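What I learned making a budget for two robot arms

Last updated in August
6 min read

When I took over the planning for our small lab in Remdale, I thought the arms would be the difficult part of the budget. The arms were one line. We got a quote from Drellance, my boss Rhona Semple read it twice, and she signed it. After this I spent the whole summer on the other lines.

I want to write down how it went, because I looked for a text like this in spring and did not find one. Please forgive my English, I write slowly and I check the words.

My first table had only three lines: arms, computer, table. I showed it to Brock Chisholm, who built the previous stations at our lab, and he was kind about it. He asked me what the arms will stand on. I said, on the table. He asked how I will move one of them by a small distance when the reach is wrong. I had no answer, so he told me to write "aluminum profile" and leave the price open.

The profile, the brackets and the screws came to 3,669 dollars in the end, and this number surprised Rhona more than the price of the arms did. I had made my estimate from the length of the profile only. The cutting is charged for every piece, and the corner brackets cost more than I believed a bracket can cost. If you plan a booth, ask for a quote with all the small parts included, also the nuts.

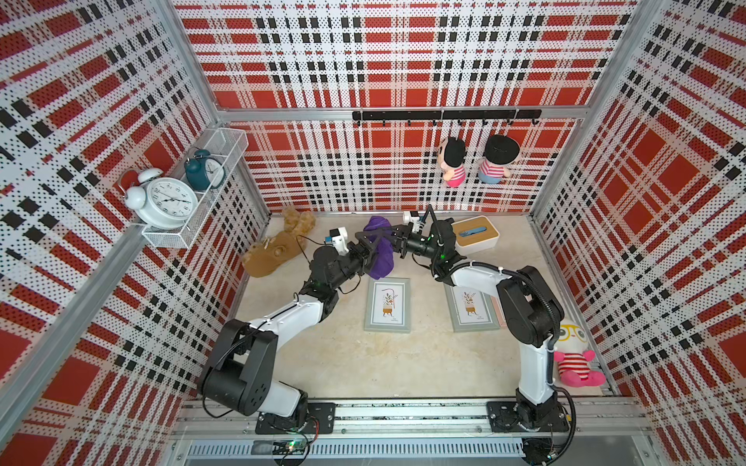
The next line was wall panels. At first I wanted plain ones, and Simard had a good price for them. Then we decided that the background should be something we can change, so I added a line for printed ones. I think it was the right decision, but I should have asked about it before I sent the first order. We paid for delivery two times.

Then there are the things the arms work with. I gave this line 400 dollars and I was a little ashamed to write it, as it looked like a shopping list for a child's room. Plush toys, alarm clocks, picture frames, cloth, hooks, a basket for the wall. Rhona only asked if we need receipts for all of it. Yes, we need them. I keep them in an envelope, and the small ones from the discount store are already hard to read.

Cloth deserves its own line, in my opinion. Two grippers working on one piece of soft cloth is the task we care about most, and we want many colors and many thicknesses. I bought too little in the first order and had to ask again after one month - this is not a nice email to write.

Cables I forgot completely. Every gripper carries a camera, every camera has a cable, and the cable must be long enough for the arm at its full reach. The ones in the box were too short for our layout. Now I have a line called "cables and spare cables", and Brock says I should double it. He also made me add spare gripper fingers from Idach. Their delivery time is 30 days, so we order them before we need them.

For the second station, which I am planning now, I changed the order of my table. I start with the task, then the objects, then the frame and the walls, then the arms. It is slower, but the questions come earlier. The price for the profile is still open, as I am waiting for two quotes, and one of them again has no brackets in it.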